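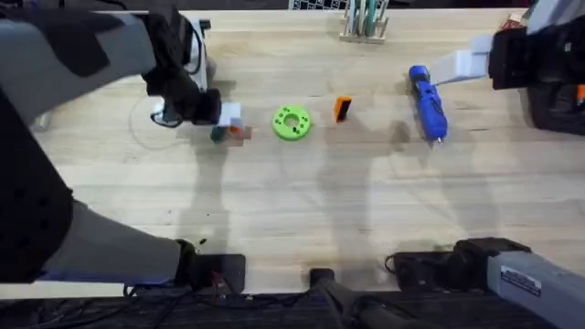 Pondside Workshop, finishing bench
Notebook entry, 8 December 2021

Second reading of the oil and wax trial begun in April. Test boards were taken from the storage rack at the start of the session and left to settle before any measurement. Relative humidity at the bench was 45 per cent.

Boards finished with the Brosov hard wax show no change in colour against the retained offcut. Those finished with the Vuler oil have yellowed slightly along the end grain. The yellowing is uneven and may reflect the heavier second coat recorded in the earlier entry.

Water spot test: distilled water, 34 minutes under a watch glass, then blotted. The Brosov boards were unmarked. Of the Vuler boards, 3 showed a pale ring, which had faded on two of them by the close of the session. The third is to be re-examined after 108 hours.

Colleagues are reminded that oily rags must be laid flat outdoors to dry and must not be placed in the general bin. The metal rag tin requires a new lid.

The Yin burnishing cream was not tested. The jar had separated and the supplier's label gives no guidance on remixing. A replacement has been requested.

Outstanding: label the reverse of each board in pencil; sand back one Vuler board to 240 grit and recoat thinly; enter gloss readings in the shared ledger.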